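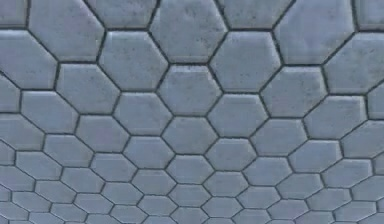
Llevo tres noches con el mismo fallo y quiero escribirlo antes de olvidarme de los detalles. Perdonen si alguna frase sale rara, el español es mi tercera lengua.

En Wadine preparamos un robot de reparto pequeño, el Carilus, que debe andar por la plaza peatonal de Drevdale. Antes de sacarlo a la calle lo hacemos andar en simulación, sobre un suelo de adoquines hexagonales con juntas oscuras. En el asfalto simulado nunca tuvimos un problema. En los hexágonos, el robot se perdió.

El fallo es el siguiente. El robot calcula cuánto se ha movido comparando lo que ve la cámara en un momento y en el siguiente. Pero todos los hexágonos se parecen mucho, y cuando va rápido el programa confunde una junta con la junta vecina. Entonces cree que ha avanzado menos de lo que avanzó. De 158 recorridos, en 79 terminó fuera de su zona permitida, y en dos de ellos entró en el carril de las bicicletas sin frenar. Es la mitad, y me dio bastante vergüenza ver este número.

Lo que más me preocupa es que no saltó ninguna alarma. El programa estaba muy seguro de su posición equivocada. Mi compañero Tudur Phillips propuso comparar la cámara con las ruedas y parar el robot si las dos medidas no coinciden. Lo probamos ayer por la tarde y ahora se para demasiado, incluso cuando va bien, pero prefiero esto.

Me queda por revisar el límite de velocidad y hacer las juntas menos regulares en el simulador. La prueba en la plaza era para junio. He pedido que la retrasen.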